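Workshop notebook, November 2022
Glue trials, second batch, and a lot of muttering about humidity

Right, I promised the Tuesday lot I would write this up properly instead of leaving it on the back of an envelope, so apologies for the length. If you only want the upshot for the box lids, skip to the bit about clamps.

The first batch of hide glue went off in the pot. I'd made too much of it, left it on the warmer over two long sessions, and by the end it had that smell (you know the one) and no grip at all. Test strips came apart in my fingers. So everything from the first batch is struck out, including the two nice-looking joints I was so pleased with, and I've started again with fresh granules from the Bouzid tin. The Gatby stuff is finished, and I don't think I'll buy it again, mostly on account of the lumps.

Soaking. I've been doing it in cold water overnight in the jam jar with the dented lid. The Bouzid granules swell up a good deal more than the Gatby ones did, and I had to move to the bigger jar on the first night when it started coming over the top! Please don't use the bigger jar for shellac, whoever that was. It took me ages to clean.

Heating. The Trumero warmer runs hot. The dial says 60 and the kitchen thermometer in the water says 66, so I now set it a notch lower and check it every time. I know the thermometer is old, but I tried it against the newer one and they agreed, so it's the dial that's wrong. I've put a pencil mark on the casing where the proper setting is. If you rub that off I shall sulk.

Weights for this batch, so I can repeat it: 98 g of dry granules to start with, water by weight at one and three quarter times that, then a splash more once it was warm, as it was dragging on the brush. I didn't measure the splash. I know, I know. I'll do it next time.

Strips. Beech, all from the same board, planed the same afternoon and glued the same evening. Half had both faces warmed with the heat gun first and half were glued cold. It was chilly in the workshop, heater on but the door open and shut all evening, and I think that's most of the story with the cold ones. The glue was gelling before I'd got the second strip down. You could feel it go, sort of rubbery under the thumb, and once it's done that there's no point pressing harder.

Results, such as they are. I hung the bucket off the end of each pair and added sand until something gave, then weighed the bucket. Sand and bucket together, in whatever the shop scale reads, which I take to be hundredths of a kilo although the display has lost its decimal point:

Best of the cold strips: 554
Best of the warmed strips: 680

That's a bigger gap than I'd expected. Bear in mind the worst of the warmed ones was barely better than the best of the cold ones, so there's plenty of scatter and I wouldn't go to court over it. The 680 one tore wood out of the face when it went, lovely long splinters, and I've kept the pieces in the drawer with the spare plane irons. The cold ones mostly parted cleanly along the glue, shiny on both sides, and a shiny break means it never got into the wood at all.

Clamps. I had been cranking the clamps down as if I were shutting a suitcase, and I'm fairly sure I was squeezing half the glue out on the floor. For the second lot I did them up until there was a thin even bead along the edge and then stopped. Much tidier, less scraping, and no weaker that I can see. So for the box lids: warm the wood, brush both faces, get it together quickly, clamp to a thin bead and leave it alone overnight. Don't keep going back to look at it. (I keep going back to look at it.)

Rubbed joints. I also had a go at two of these with no clamps at all, just glue on both edges and sliding the pieces back and forth until they grab. It's a lovely feeling when it works. One of them grabbed about a finger's width out of line, and I had to steam it apart and start again, which at least proved the other thing people like about hide glue. The steam came from the kettle through a bit of hose. It took longer than the books say and I scalded a knuckle, so wear the gloves.

Open time. This is what I most want to sort out before we do anything as big as the cabinet back. A pinch of salt in the pot is supposed to slow the gel down. I tried it on the last few strips and it did seem to give me a bit longer, but by then the room had warmed up as well, so I can't say which of the two I was feeling. 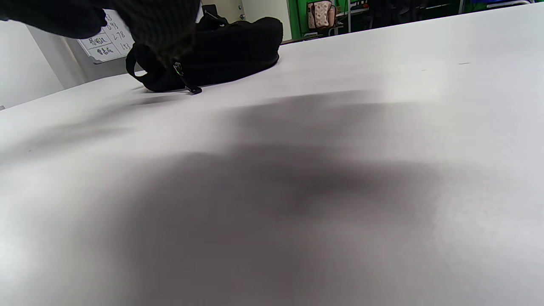 What I ought to do is make up one pot, split it between two jars, salt one of them and leave the other plain, and then glue strips from each turn and turn about on the same evening. That way the room can do what it likes. I'd want a friend with a stopwatch, as I can't brush and time at once, and every time I try I end up with glue on the stopwatch.

Humidity. The little Vula gauge on the shelf by the door has been reading the same thing since I put a battery in it, wet days and dry days alike, so I think it's dead or sulking. I'm going to try the trick with damp salt in a sealed bag to see if it moves at all. If it doesn't, it's going in the bin and we can all go back to looking at whether the drawers stick.

Jobs arising, in no sensible order. Scrape the drips off the warmer. Order more granules before we're down to the dust. Find the lid for the small brush pot. Cut another set of beech strips while there's still some of that board left – I'd hate to change wood halfway through and have to do the lot again. Write the date on the soaking jar with the chinagraph pencil, every time, even if you're certain you'll remember.

I'd also like to leave a few of the warmed pairs glued up and unloaded until February, then break them in the same way and see if a winter of the heater going on and off has done anything to them. They're on the top shelf with blue tape round them. Please don't use them for stirring paint.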